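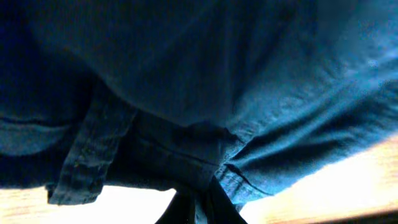 3.2 Student trials

The folding task was given to the five students of the Bandara course in July. Each group had to write a short program that picks a garment from the table, lifts it and puts it down again. Most of the errors came from the grasp point – when the fingers close too far from a hem, the cloth hangs in one heavy fold and hides the rest from the wrist camera. Sivakumar's group therefore searched first for an edge and only then for the middle of the garment (Figure 2).
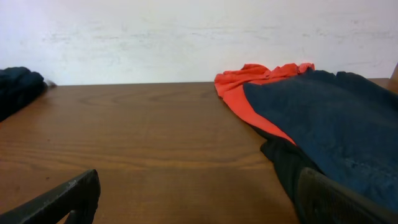

Figure 2. Wrist camera view with both gripper fingers and clothing on the tabletop.

Dark fabrics remained difficult for all groups, and we return to them in Section 5.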